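Flolum Grasp Planner 4

Flolum plans picks for two-finger grippers from a single wrist camera. It segments overlapping flexible packs, ranks grasp candidates and drops any that would bring a finger into contact with the tray rim.
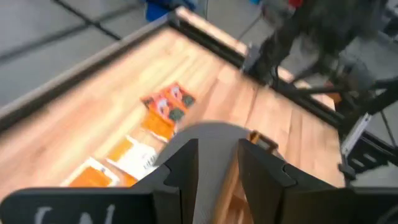
Wrist camera view: snack packets on a wooden surface with raised edges.

Frames with motion blur are scored and can be excluded from planning. Median planning time is 121 ms on the Issa controller. Licence covers 4 arms. Order code: FL-124.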